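为什么黑盒子上会有一块亮亮的地方？

小朋友们好，我又来啦！上次我们讲了肥皂泡，好多人写信来说把厨房地板弄得滑溜溜的（替我跟爸爸妈妈说声对不起）。这回我想讲的东西，要安静得多，也干净得多：影子、反光，还有一种会自己亮的小方块。

事情是从一封信开始的。写信的小读者叫Joyce Kombo，她今年八月搬到了Ludevholm，新房间里有一张很大的白桌子。她在信里问我：“我把一个黑色的小盒子放在白桌子上，白天看，盒子上面是灰蓝色的；到了傍晚看，又变成黑的了。盒子会变颜色吗？”

这个问题我太喜欢了！我读完信，马上把自己的铅笔盒放到窗台上，绕着它转了三圈，把我家的猫都转晕了。

先说答案：盒子没有变颜色，变的是照到它上面的光，还有你站的位置。

这一句话听着简单，里面藏着好多东西呢，我们一点一点来拆。

先来说说“看见”是怎么回事

你能看见一样东西，是因为有光从那样东西跑进了你的眼睛里。注意哦，光是跑进来的，眼睛自己可不会往外发光（动画片里那种眼睛射激光的，咱们先不算）。

那光是从哪里来的呢？有两种来法。

一种是东西自己会发光，比如太阳、台灯、萤火虫，还有打开的手机屏幕。

另一种是东西自己不发光，可是别处的光照到它身上，又弹了出来，弹进你的眼睛里。桌子、书包、你的鼻子、我的猫，都是这一种。你可以把光想成好多好多特别小的皮球，从灯那里飞出来，碰到桌子，蹦一下，再蹦到你眼睛里。科学家管这个“蹦一下”叫反射。当然啦，光跟皮球不是一回事，不过这样想会容易很多，等你长大一点，再去学更准确的说法也不迟。

白的和黑的，脾气可不一样

白色的东西很大方，光来了，它把大部分都弹回去，红的、绿的、蓝的，统统弹回去。各种颜色的光混在一起跑进你的眼睛，你就觉得：哎呀，好白！

黑色的东西呢，有点像个贪吃的小孩，光来了，它吃掉一大半，只漏出来一点点。跑进你眼睛里的光太少了，你就觉得它是黑的。

你有没有在夏天摸过黑色的汽车座椅？烫吧！那就是它把光“吃”下去以后，变成了热。穿黑衣服在大太阳底下跑，也会比穿白衣服热。我小时候有一顶黑帽子，特别帅，可是一到中午我就得把它摘下来扇风。

把黑东西放在白桌子上，一个弹得多，一个弹得少，挨在一起，差别就特别清楚。所以黑盒子的边边角角，在白桌子上看得格外分明。要是把黑盒子放到黑桌子上，那可就难找了，不信你今晚把黑袜子扔到黑色的被子上试一试！

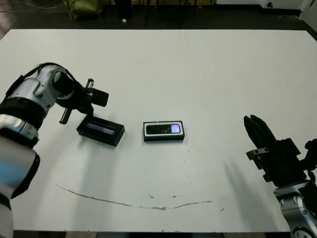
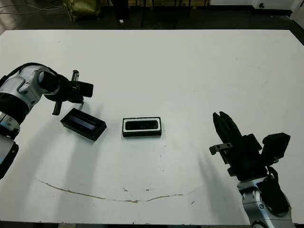
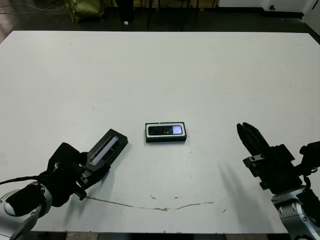

白桌面，黑边框，是不是一眼就能看出盒子的轮廓？

好，接着说Joyce的问题。她说盒子白天看是灰蓝色的。黑色不是把光吃掉了吗，哪来的灰蓝色呢？

这就要讲到“光滑”和“粗糙”了。

光滑的东西像小溜冰场

还记得我们的小皮球吗？如果你把皮球扔到平平的地板上，它会朝着一个很整齐的方向弹出去。你斜着扔，它就斜着弹。可是你要是把它扔到一堆石头上呢，那就说不准了，左边蹦一下，右边蹦一下，也许还会砸到你自己的脚。

光也是这样。碰到很光滑的表面，比如玻璃、镜子、平静的水面，光就整整齐齐地弹出去，一点也不乱。因为不乱，你就能在里面看到别的东西的样子：窗户啦，天空啦，还有你自己的大脸。

碰到不那么光滑的表面，比如纸、墙壁、磨砂的桌面，光就朝四面八方乱蹦。你在里面照不出自己，可是不管站在哪边看，它都差不多一样亮。这种表面，我们叫它“哑光”的。“哑光”这个词我小时候一直以为是不会说话的光，哈哈。

现在你再想想，要是一个黑盒子的上面有一块光滑的面，会怎么样？它还是会吃掉好多光，可是它最外面那一层光溜溜的，会像一面很淡很淡的镜子，把一小部分光整齐地弹出来。如果你站的位置刚刚好，弹到你眼睛里的正好是天空的光，那块黑面看上去就会有一点灰、有一点蓝。换个位置，天空不见了，它又黑回去了。到了傍晚，外面的天暗下来，没有那么多光可以弹，它当然也就黑了。

所以Joyce，你的盒子没有偷偷换衣服，它只是照了照镜子里的天空！

怎么知道是反光，还是自己在发光？

写到这里，我猜一定有人要问：那我看见一块亮亮的地方，怎么知道它是在反光，还是像屏幕一样自己在亮呢？

问得好！我有三个办法，都不用花钱。

第一个办法，动一动你的脑袋。往左歪，往右歪，蹲下去，再踮起脚。如果那块亮光跟着你跑来跑去，一会儿在这里，一会儿到那里去了，那多半是反光。如果它老老实实待在原来的地方，你怎么歪它都不动，那它很可能是自己在亮。

第二个办法，用手挡一挡。伸出手掌，挡在窗户和那样东西中间（别碰到它，挡住光就行）。反光会一下子变暗，自己发光的呢，才不在乎你挡不挡，照样亮着，说不定还显得更清楚了。

第三个办法，等天黑，把灯关掉。这时候还亮着的，就是会自己发光的。不过有一种夜光贴纸很狡猾，白天先把光存起来，晚上再慢慢放出来，它也算自己在发光，只是过一会儿就没劲儿了。关灯以前记得先看好路，我上回关了灯去找夜光星星，结果一脚踩在了积木上，那个疼呀，我到现在还记得。

会自己发光的小屏幕，为什么常常是蓝白色的呢？因为很多屏幕后面有一排小小的灯，叫发光二极管，它们发出来的光有时候偏蓝一些。我们的眼睛习惯了黄黄的灯泡，旁边忽然来了一块偏蓝的光，就会觉得它凉凉的，像薄荷糖一样。有时候它还会显得有点发紫，很好看，我挺喜欢的。

影子也来凑热闹

讲光就不能不讲影子，不然影子会生气的。

光是走直线的，它不会拐弯绕过一个盒子。盒子挡在路上，后面那一小块桌子就分不到那么多光，比旁边暗，这就是影子。

那为什么有的影子边边很清楚，像用剪刀剪出来的，有的影子却毛茸茸、软乎乎的？要看灯有多大。如果灯很小，光从一个小点来，影子就清楚。如果灯很大，或者天花板上有好几盏灯，光从好多方向一起来，那盒子挡得住这边的光，挡不住那边的，影子的边上就会有一圈半明半暗的地方，看着很软。

你可以看看教室里铅笔的影子，大多是软软的。再拿着铅笔到太阳底下去，影子一下子就清楚多啦。

还有个小秘密：东西离桌面越近，影子越清楚；离得越远，影子越淡越糊。你把手放在桌上，再慢慢举高，看看影子怎么变。我跟邻居家的小朋友玩过一个游戏，一个人举着手，另一个人闭上眼睛，睁开以后只准看影子，猜手离桌子有多高。我输得很惨。

来，动手做个小实验

你需要准备：一张白纸，一个黑色的小盒子（空的眼镜盒、铅笔盒都行），一小块透明的塑料片，还有一支手电筒。

先把白纸铺在桌子上，盒子放在纸的中间。关上大灯，让房间暗一点，打开手电筒，从左边照盒子。影子跑到哪边去了？对，右边。再从右边照照看。

然后把透明塑料片放在盒子上面，继续用手电筒斜斜地照，自己站到手电筒的对面去，慢慢低下头。到了某个高度，塑料片会忽然一亮！那就是你找到了光弹出来的那条路。记住你脑袋的高度，再把手电筒举高一点，你会发现自己也得把头抬高才能重新找到亮光。

最后，请大人帮忙把计算器或者旧手机的屏幕打开，放到盒子旁边，用上面的三个办法一个一个试，把看到的写下来，画下来更好。

有一件事一定要听我的：手电筒不要对着眼睛照，自己的不行，弟弟妹妹的不行，小猫小狗的也不行。太阳更不能直接看，戴着墨镜也不行。

顺便说一个数字

常有小朋友问我，太阳光照到地球要多久。答案是大约八分钟。我从家里走到Rutherford街口的面包店，一共834步，走得慢的话差不多也是这么久。也就是说，我出门的时候从太阳出发的那些光，等我买到面包，它们也到了，正好照在我的面包上。每次想到这个，我就觉得那个面包特别好吃！

要是你也做了实验，欢迎写信告诉我，你家里哪样东西最会“变颜色”。Joyce说她接下来要研究勺子，因为她发现勺子里的自己是倒着的。勺子的事情说来话长，我得先去厨房拿一把大的来看看，下回咱们就讲它。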